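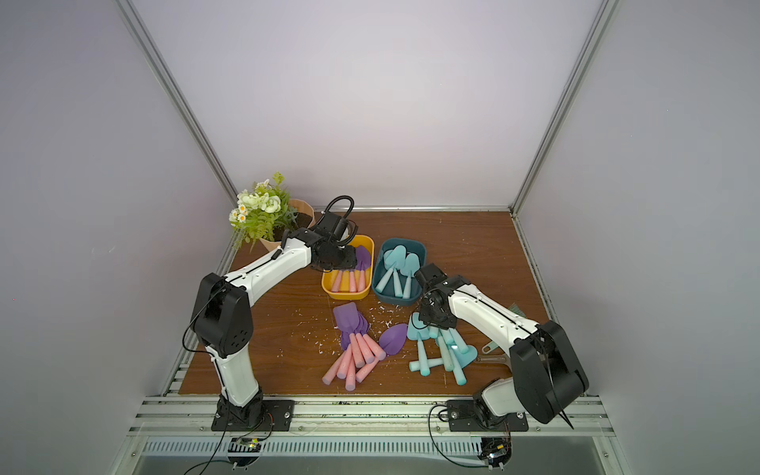 *Pink to the left, blue to the right, and a pot of flowers at the back.*

I have been thinking a good deal lately about trowels, which will surprise my family less than I would like. I keep a shed. It is a modest one with a door that swells every December, and for years the small tools in it lived in a bucket. I was fond of the bucket. You threw things in at the end of an afternoon, when your back ached and the kettle was calling, and you felt that you had put them away.

Then my grandchildren began gardening with me, and I bought some toy trowels, and then (because they quarrel, as all children do) I bought more. The bucket filled up. Every Saturday sort of morning began with somebody tipping the whole lot out on the path, and I began to wonder if there might be a kinder way to live.

It was Märta Sundqvist, my neighbour on the Lunde allotments, who first talked me into trays. Shallow ones, she insisted, one for each colour, and don't you dare buy anything with a lid. I argued with her for most of a summer. A tray takes up room, I said, and a bucket hangs on a nail. She let me go on until I had finished my tea and then asked me to find her a dibber. I was gone for ten minutes.

So I am a convert, and like all converts I am a bit of a bore. What I love in the picture is the yellow tray with its four pink handles lying side by side, as settled as sardines, and next to it the dark teal one with four pale blue trowels, all their handles pointing to the front. Anybody could pick one up without looking. There are still two piles to deal with, I grant you, and I find I am fond of those as well. The pink ones have at least got their purple blades stacked together, while the blue ones point every way they please. I know both piles well. I have had both on my own bench.

Sorting by colour does get laughed at, I should say. Onni Juntunen, who grows the best leeks on our row and knows it, holds that tools should be sorted by what they do, and that colour is for cushions. For his own shed he may be right, where everything is brown and has been since his father's day. But a child of five doesn't go looking for a transplanting trowel with a narrow blade. She goes looking for the pink one. If the pink ones live in the yellow tray, she can find it, and (oh, the joy of this!) she can put it back, and I can stay sitting down.

I'd make an allowance for the odd one out, too. There is a grey metal tool with an open loop for a handle over on the right of that table, a proper gardening thing among all the toys, and it belongs to neither colour. Every shed has a few of these. I gave mine a shelf of their own after trying for weeks to squeeze them in with the others, and we have all been happier.

As for the white bits scattered on the wood, well, a bench where things are being put in order is allowed its crumbs. I used to sweep before I sorted, and after, and sometimes during, and I got very little sorted. Now I sweep once, last thing, with the door propped open.

And do please keep something pretty by you while you work. The tan pot in the corner has cream and white flowers, little daisies and some fern, and they are artificial, which Onni would have views on. I don't mind a bit. My shed gets no sun after three, and the real primroses I kept in there sulked and died. A false daisy will sit through the whole winter with you and ask for nothing but a dusting.

The bucket is still on its nail, by the way. I keep string in it.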